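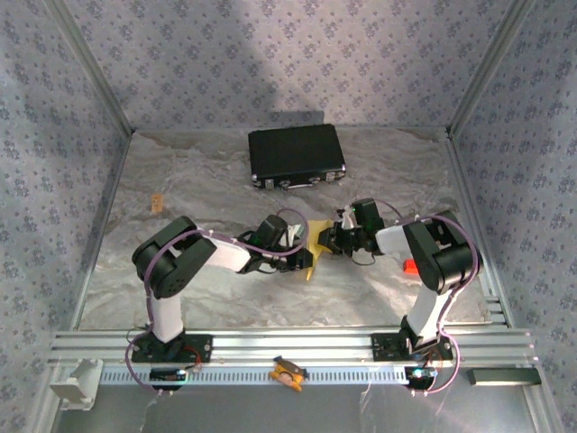 Esberg Rules

The Esberg Rules are a set of good-practice guidelines for small two-arm robot cells, the kind in which a pair of lightweight arms share one rail and work over the same piece of floor. They take their name from the town of Esberg, where the first draft was written, and they are used mostly by teaching workshops, hobby groups and small laboratories. The rules have no legal force and do not replace the safety law of any country, though many workshops hang a copy on the wall and treat it with a good deal of affection.

Background

Most of the older written advice on robot safety was meant for large factory machines behind tall fences, and people running a pair of small arms on a bench often found that it fit them rather badly. The Tustar workshop began collecting its own house rules in a shared notebook, and other groups asked for copies, added their own pages and sent them back. The notebook was tidied up into four parts – layout, cabling, handover and upkeep – and that order has been kept in every edition since. The current edition is dated December 12, 2020.

Layout

The two arms should stand on a common rail, each on its own mounting plate, with enough space between the bases for a person to reach the bolts of either one. Walls on the left, the right and the back are recommended, so that a dropped piece stays inside the cell and the edge of the working area is plain to everyone. The rules are relaxed about what the walls and floor are covered with, and patterned paper is as welcome as bare panel, provided it lies flat and doesn't lift at the corners.

Props and spare pieces may stay on the floor of the cell during a run. They should be placed well clear of the paths of both arms, with larger items toward the back, and the operator should know where each one is before power is switched on.

Cabling

Cables that follow an arm are to be fastened along its links with ties or clips, with a generous loop left at each joint so that nothing pulls tight at full reach. The loop should run on the outside of the joint, as the purple cables do on both arms here.
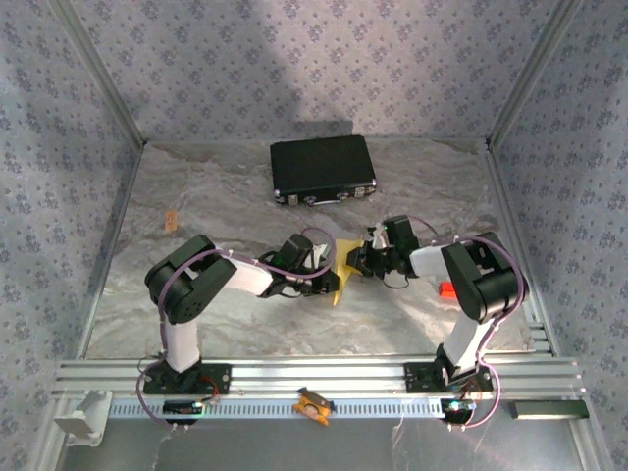 According to Mabuza, the cabling part asks too much of beginners, who tend to fasten everything down firmly and then wonder why the wrist stops short. Its own handbook teaches the slack loop first and leaves the ties for a later lesson. The editors took the point kindly, and later printings carry a note saying that a loop a little too long is easier to live with than one a little too short.

Handover

The longest part of the rules, and probably the best loved, deals with the moment when both grippers have hold of one piece. One arm is named the giver and the other the receiver before the program starts. The receiver closes fully before the giver begins to open, and neither arm may travel while both are closed, unless the program was written for carrying a piece together. Trial pieces in a bright color, such as yellow, are suggested for early practice because they show up well against a gray floor.

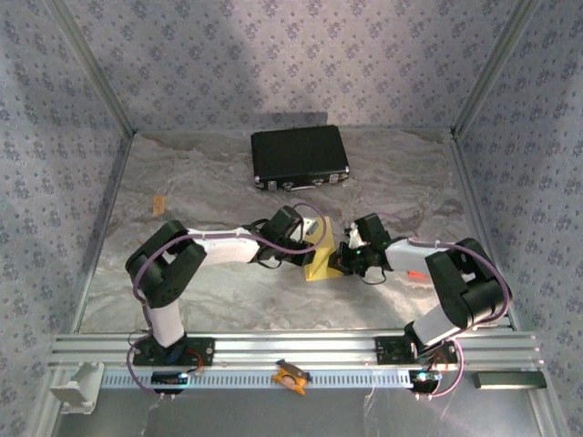 Speed is kept low throughout the handover, and a person stands within reach of the stop button for the first 7 runs of any new program. If a piece slips, both arms are stopped before anyone reaches in to fetch it – a rule that sounds obvious and is still the one most often read aloud to newcomers.

Upkeep

Gripper fingers are checked for wear every 2000 handovers and replaced at 4000, or sooner if the gripping faces look polished. Rail bolts are checked by hand at the start of each working day. Workshops are asked to keep a simple paper log beside the cell, with the giver and receiver written down for every program.

Use and revision

The Dallutholm edition, prepared for schools, leaves out the upkeep figures and adds a page on tying back long hair and sleeves. Suggested changes to the main text are gathered through the year and discussed each July, when any workshop using the rules may send in a page of its own.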